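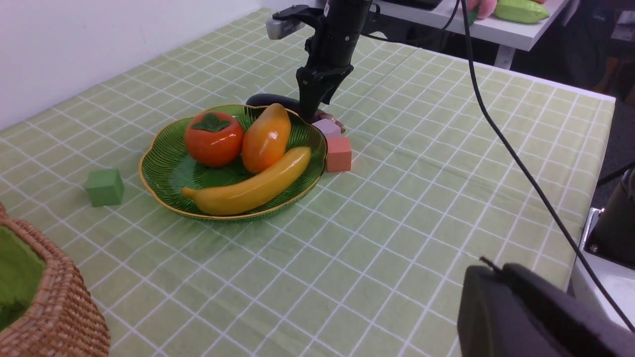

Fig. 1. Banana, persimmon and mango in the leaf dish.

Welcome back, everyone, to our February table - I do hope you brought a soft pencil. We begin with the green dish, and please take your time over the gold rim before you even think about the fruit. Jörg Nolte used to give his classes 18 minutes for a rim alone, and I have come to agree with him.
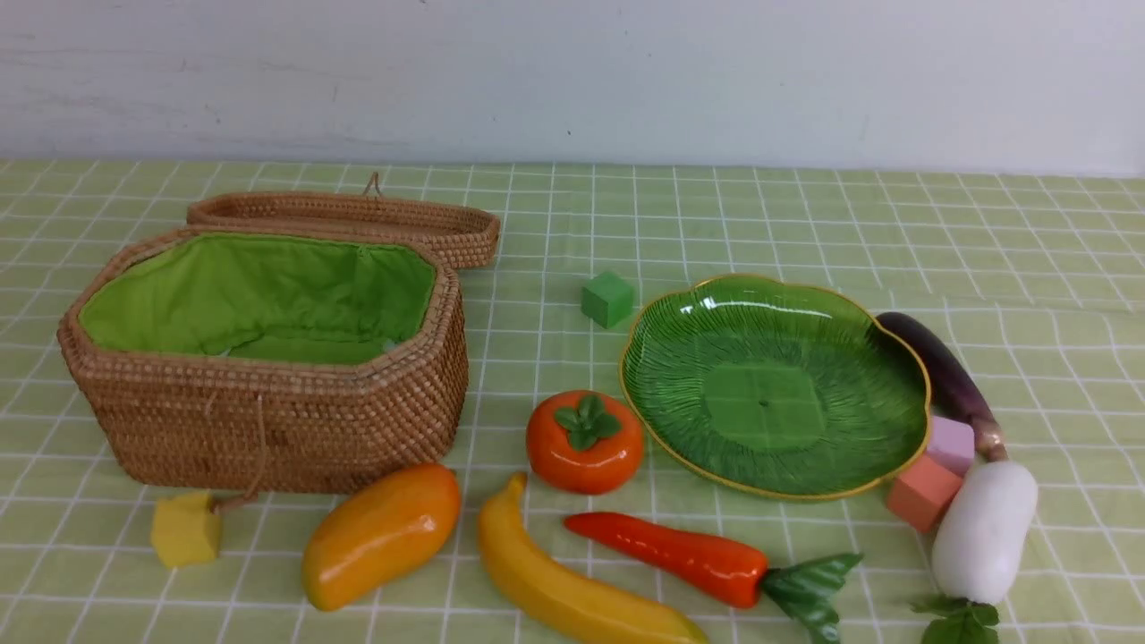 Fig. 2. The lined basket with its lid propped open.

Draw the basket as a plain box first and let the weave come later, a few coils at a time.
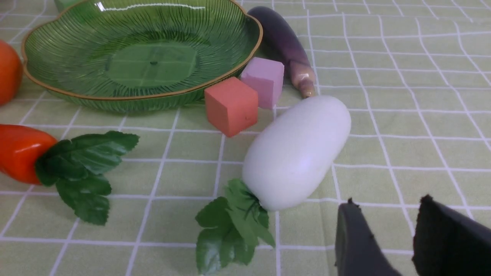 For homework, draw one curved thing beside one cube, with the checks of the cloth running behind them. Bring it to Friederike Böttcher by noon.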